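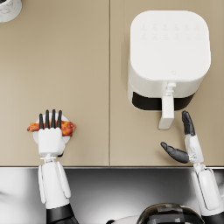
Call for participants: help us write good practice rules for robots that handle food

We are looking for up to 17 people who cook at home, or who cook for a living, to join a reading group at Wasar. Over five evening calls we will go through our draft house rules for kitchen robots, line by line, and we would dearly love to have people in the group who know what a dinner is supposed to look like (most of us are engineers, and it shows in the draft).

What you would be doing
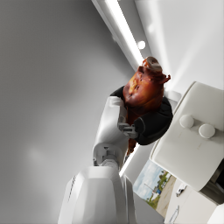 The draft has two chapters so far, one on contact with food and one on contact with appliances, and the first is where we argue the most. Jouko Heinonen wants a firm limit on how long cooked food may stay in a gripper. Vilja Hyvönen would start with the surfaces. When padded fingers close right around a roast, as they do with the one held upright here, which parts of the hand count as touching food, and who signs off that they are clean? You will read passages like that, tell us where they are vague, and suggest wording your own family or coworkers would follow.

Between calls there is a little homework, never more than a few pages, and a shared document for comments.
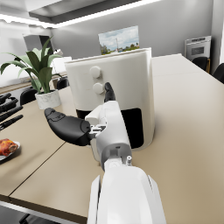

Comments can be as blunt as you like! Beril Ağca, who keeps the draft in order, reads every one and writes back, so please don't hold on to the small things.

All our trials are run in simulation, so you can join from anywhere and there is nothing to lift, clean or plug in.

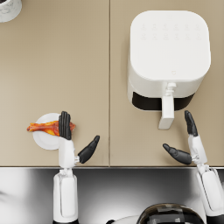 How to apply

Write a few lines to Jade MacDonald or Ok-hee Geum at Wasar by June 10, 2020. Tell us what you cook, how often, and one kitchen rule you would never give up. No résumé, please.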